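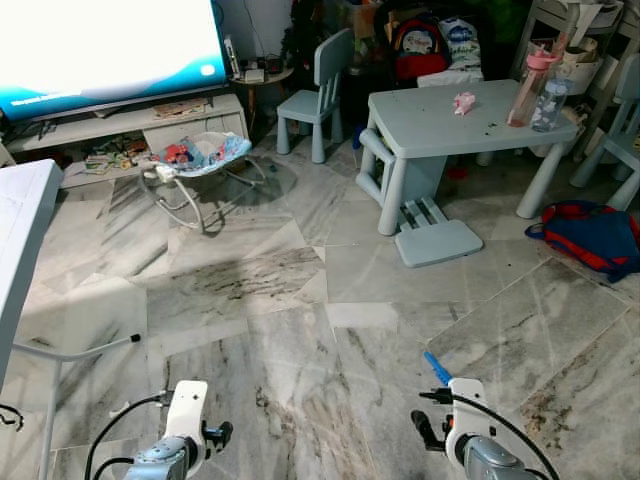

Parking garages into homes, again

August 2021

I went to see the Brinley proposal last week. It's up in the lobby of the old phone company building in Vusham, on foam boards, with a model under a plexiglass lid and a stack of cards where you can leave your thoughts. I left some thoughts. They ran onto the back of the card, and then I ran out of card, so here is the rest.

For anyone outside Vusham: Brinley is the parking garage behind the courthouse. Six levels, poured concrete, built when the county thought everyone would drive downtown forever. Trusa, the developer, wants to turn it into apartments, and has hired Stoyanova, a studio with a very good reputation for libraries, to draw them. The boards call the building "a found landscape." I parked there for most of my twenties and I never found a landscape in it, but I did once find a full set of dentures on level four.

I'm not against the idea. I should say that early, because last time I wrote about a Trusa project I got emails. Concrete is expensive to make in every sense and we knock down too much of it. If you can keep a frame standing and put people in it, you should at least do the sums. What bothers me is that I can't find the sums. I can find a lot of watercolor.

The floors slope

Start with the thing everyone who has worked on one of these will tell you. Garage floors tilt. Some tilt a little, for drainage, and some tilt a lot, because the parking bays are the ramp. Brinley is the second kind. On the long east side the cars sit on the ramp itself, all the way up. You can level that out with a topping, but a topping is weight, or you can build a raised floor over it, but a raised floor eats height, and garages have no height to give. The clearance sign at the entrance says 7 feet. That's at the beams, and it's better between them, but people do walk under beams.

The section drawing on board three shows level floors all the way across. It also shows a woman on a ladder reaching for a book on a high shelf. I stood in front of that woman for a long time. If she's on a ladder in Brinley then her head is on level three and her feet are on level two.

I asked the young man from Trusa who was minding the boards whether the east ramps were being demolished. He said the team was "looking at a range of interventions." I asked if demolishing the ramps was in the range. He said it was a conversation. Then he offered me a pencil with the project's name on it, which I took, and which is a decent pencil.

If the ramps do come out, that's close to half the building. Then we're talking about a new building with some old columns in it, and I'd like it called that when the carbon savings get added up. The headline number on board one is 3,006 tons saved. I would love to know what the six is for. Somebody typed that number out to the last ton for a scheme that hasn't decided whether it has ramps. There's no note under it and no source, and the comparison is to "conventional construction," whatever is meant by that.

Daylight, or the lack of it

The other old problem is depth. A garage is wide because cars turn in big circles. The middle of each floor at Brinley is a long way from any outside air, and the law here, quite sensibly, says bedrooms get windows. Stoyanova's answer is a courtyard cut down through the slabs. It's a nice move and it might even be the right one. But the courtyard in the model is a generous thing with trees in it, and the courtyard in the plans is a good deal narrower. I held my thumb up to both. It was not a scientific survey. Someone with a scale ruler should go and do it properly before the boards come down.

My friend Thu Huỳnh trained as a structural engineer and now mostly inspects bridges, so I called her on the way home. She was less grumpy than me. Her view is that cutting a hole in a slab of that type is routine as long as you know where the steel is, and that the bigger headache is salt. Cars bring it in on their tires each January, it soaks down, and it goes to work on the reinforcing. She said the first thing she'd want is cores from the lower levels, and the second thing she'd want is for somebody other than the seller to pay for them. I asked what she'd think of a proposal that had no cores. She asked whether it had trees. I said it did. She said they usually do.

Who lives on level one

What I find odd about all eleven panels of talk, if you count the ones around the corner by the restrooms, is how little there is about living. We get words like threshold and strata. There's a paragraph about the memory of the automobile. I looked for the laundry and couldn't find it. I looked for where a stroller goes. The typical unit plan has a bed, a round rug and something I think is a cello.

I have kids, and I can report that nobody in my house has ever asked for a threshold. They want floor. A flat, wipeable stretch of floor is the most used room we have. Everything a family owns slides slowly toward it, and when I see a plan with a floor that steps down twice on the way to the kitchen "to record the original ramp," I see a trip to the emergency room. The steps are on board five if you want to check that I'm not making it up.

Sunil Bhuiyan, who taught the evening course in building history I took years ago, used to make us draw the furniture in before he'd look at a plan. Real furniture, at the size it comes in. You'd bring him some elegant thing and he'd ask where the couch was, and you'd put the couch in, and the elegant thing would fall apart on the table in front of you. He was unbearable about it. I've been doing it to every plan I see since, and I did it to Brinley's on the back of the comment card. With a double bed and a dresser in the smaller bedroom, the door opens just far enough to let a cat in.

What I'd want to see

I don't think it's asking much. The core tests, published. A section drawn through the east ramps, with the real heights written on it. The working behind the 3,006. The rent, too, because "attainable" is doing heavy lifting on board eight and it has no dollar sign anywhere near it. And a straight answer on whether the 1,000 public parking spaces go away for good or get rebuilt on the lot across the street, which Trusa also owns, and which appears in the model as a smooth gray block with no label. If they're pouring a new garage to replace the garage they're saving, I'd like to take that off the tons.

It could still be good. Stoyanova's library over in the river district is a building I go out of my way to sit in, and whoever detailed the stair there could probably get something decent out of Brinley if they were given an honest budget and allowed to say no to a few things. My guess is they haven't been asked yet. The drawings look to me like work done fast, for a client who needed pictures before a vote.

The boards stay up through the end of the month. The lobby closes at five and the cards are on the left as you go in. Bring your own paper if you have a lot to say. There's parking at Brinley, level three and up. The lower levels were taped off when I was there, and the young man with the pencils didn't know why.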